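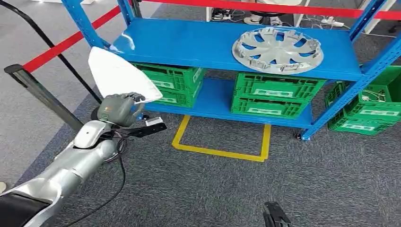 A wheel trim (I grew up saying hubcap, and I'll use both words here without much shame) is the round cover that sits over the face of a road wheel, hiding the plain bits underneath and making the car look more expensive than it was. I've been fond of them since I was small, and I've ended up writing this entry for our little household-and-garage encyclopedia because I complained about the old one, so serve me right. The modern sort is easiest to understand when it's off the car and lying flat, like the silver one on the top of the blue shelving, with its curved, blade-like openings spreading out from the hub and a row of small notched clips around the rim. Those clips are the whole business. Lose a few of them and you haven't got a wheel trim any more, you've got a tray.

What the words mean

People mix the terms up constantly and I don't think it matters much, but since this is meant to be an encyclopedia I'd better try. A hubcap, strictly, is the small cap over the very middle of the wheel, where the hub is. It began as a practical thing, keeping grease in and muck out of the bearing. A wheel trim, or wheel cover, is the big one that goes nearly all the way out to the tyre. Then there's the centre cap, a little disc that clips into the middle of an alloy wheel, usually with a badge on it, and usually missing. In everyday talk everybody I know calls the lot of them hubcaps, including Wahyudi Halim, who has sold them for years and could be strict about it if he liked.

A bit of background

Carts and carriages had hub covers long before there were cars, for much the same reason, and early motor cars simply carried on with the idea. As steel wheels became the ordinary thing, the covers grew outwards and got shinier. There was a long period when they were pressed metal, often chromed or made of stainless steel, and you can still find those at autojumbles, dented and rather lovely. Plastic took over later on. It's lighter and cheaper, it doesn't rust, and it can be moulded into any pattern of spokes and blades that a designer fancies. The silver finish on a plastic trim is paint, usually with a clear coat over it, and its main aim in life is to look like an alloy wheel from across a car park.

Alloys have pushed trims out of a good part of the market, of course. But steel wheels are still about — on vans, on cheaper models, on winter wheels — and as long as there are steel wheels there'll be people who want something over them.

How they stay on

There are three common ways. The older metal covers gripped with sprung teeth or bumps on the wheel itself. Most plastic ones use clips moulded on the back edge, with a loop of stiff wire running round inside them to push them outwards against the rim. A third kind is held by the wheel bolts or nuts, either trapped under them or fixed with plastic caps that screw on over the top, and these are the ones least likely to leave you on a roundabout.

The wire ring deserves more respect than it gets! It has a small kink in it, and on most trims the kink goes round the tyre valve. Put the ring in the wrong way and the trim will sit proud on one side, or it'll seem perfectly fine until the first decent pothole. I drove all the way to Tustby once with one of mine fitted a quarter turn out, and came home with three. Farah Santoso, who was in the passenger seat, says she heard it go. She didn't mention it until we'd parked.

Sizes

Trims are sold by the diameter of the wheel in inches, and that number is in the tyre size on the sidewall, straight after the letter R. So if your tyre says R15 you want fifteen-inch trims, whatever the tape measure says when you hold it across the front of the cover (the trim and the wheel size won't match exactly, and this has sent many a person home with the wrong set). It's worth checking the shape too. Some steel wheels bulge outwards in the middle, vans especially, and a flat trim won't go on over the bulge however much you thump it.

Taking them off and putting them on

To remove a clipped trim, work your fingers in behind it at two places opposite the valve and pull evenly towards you. If it's stubborn, a flat plastic lever or a tyre lever wrapped in rag will do. Go round a bit at a time. Screwdrivers do work but they leave little bites in the paint. If there's any chance that yours is held by the bolts, look before you pull, as those will crack long before they let go.

Putting one on goes like this: line up the valve hole, press the edge nearest the valve home first, then work outwards both ways with the heel of your hand until you meet at the far side. Don't kick it. I know everyone kicks it. In cold weather the plastic is more brittle, so in January I bring mine indoors for an hour first and fit them while they've still got some warmth in them.

Cleaning and painting

Warm water, car shampoo and a soft brush will shift nearly everything. Brake dust is the stubborn stuff, and it collects in the corners of the openings where a sponge never reaches; I use an old toothbrush and the radio. Strong wheel cleaners made for alloys can dull painted plastic, so try a bit on the back first.

Scuffed trims can be repainted quite nicely at home. Rub down with fine wet-and-dry, wash, let it dry properly, then plastic primer, a few thin coats of wheel silver and a clear lacquer. Thin coats, mind. My first go had runs like candle wax and I used them on the side facing the hedge. Deep kerb scrapes can be filled, although a second-hand replacement often costs less than the filler.

Storing the spares

Single trims are the odd socks of the garage, and everybody who's kept a car for a while has one or two. Flat is best, face up, with nothing heavy on top, because a trim that spends the winter propped against a wall can take on a slight bend. If you've a full set, stack them with a bit of cloth or cardboard between each one so the clips don't scratch the face below. Keep the wire rings fitted, or else tie them together and label them. Smaller bits, such as spare clips, valve caps and centre caps, are happier in a crate or a lidded tub than loose on a shelf. Keep them out of strong sun and well away from heaters.

Coralie Hollis hangs hers on nails along the garage wall at Widevura, each one through an opening in the pattern, and I'll admit they look marvellous. Hers are mostly metal, though, and metal doesn't sag.

Collecting

People do collect them, and more people than you'd think. Some go for one maker, some for one decade, and some just pick up whatever they find on the verge. Omar Najjar belongs to the verge school. When I last asked he had 327, all found, none bought, and he writes the name of the road on the back of each in pencil. The biggest collection I've stood in front of was Izzati Sopacua's, which came to 524 and filled what was supposed to be a dining room. Hers includes a run of 29 plain steel caps that look identical to me. They aren't, she says, and she did explain, for quite some time.

Prices vary wildly. Ordinary plastic trims fetch next to nothing one at a time, and a matching set of four in good order is worth a lot more than four times a single. Old metal caps with the maker's name stamped in the middle are what the dealers go for first. At the Halim stall there's a box under the table where every trim is £7, and that's where I've found most of my replacements, including the one for the Tustby side.

Throwing them away

A cracked plastic trim is not much use to anyone, but it shouldn't go loose in the recycling bin at home either, as most councils won't take that kind of plastic at the kerbside. Take it to the tip and ask which skip it wants. Pull the wire ring off first, since that can go in with the scrap metal, or keep it back if you've got a trim of the same size that's short of one. Metal caps go in with the metal, dents and all, unless Omar sees you first.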